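Pesodier Community Help > Business Telephony > Numbers and Porting

Calls to our ported main number still reach the former provider's voicemail

Posted by Meriem Ragab

Our office transferred its main number and a block of extensions from Nolex to Pesodier in May. The portal shows the order as complete, and outgoing calls present the correct number. Incoming calls from mobile phones arrive as expected. Callers who use a landline with Nolex, however, still hear our former voicemail greeting, and no record of these calls appears in the Pesodier call log.

We have restarted the desk phones and checked the opening hours in the call plan. The extensions affected are 110 and 144, both of which sit behind the main number. I should be grateful to know whether the fault lies in our settings or with the former provider, and whom we are expected to contact. Our Nolex account has not yet been closed.

3 replies

Liliana Morelli
Community moderator

The behaviour you describe is consistent with a number that has been moved on the wider network but not removed from the former provider's own exchange. Calls that begin and end with the same provider are often connected internally, without any check on where the number now resides. As your call log shows no trace of the landline calls, no change to your call plan will correct this.

Please proceed as follows. Make a test call from a Nolex landline and note the time, the number dialled and the number used to call. Repeat the test from a mobile phone. Then open a ticket under Numbers, Incoming Faults, attach both sets of details and quote your porting order reference. The porting desk will ask Nolex to remove the old entry. Users are asked not to submit a second porting request, as this may place the number on hold. 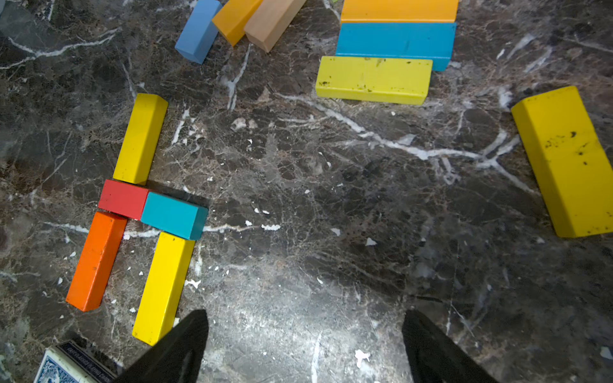
You should keep the Nolex account open until the ticket has been resolved. In the meantime, if your former control panel remains available, you may set a divert from the old voicemail to any other number you hold. Nolex may charge for diverted calls.

Dewulf

Had the same. Check the voicemail on the old account, as there may be messages waiting in it.

Gustura Office Services

We would support the advice given by the moderator. In our case the old entry was removed after one ticket, but a fax number in the same block had been left off the request and had to be reported separately. It is advisable to list every number in the block on the first ticket, including those seldom used.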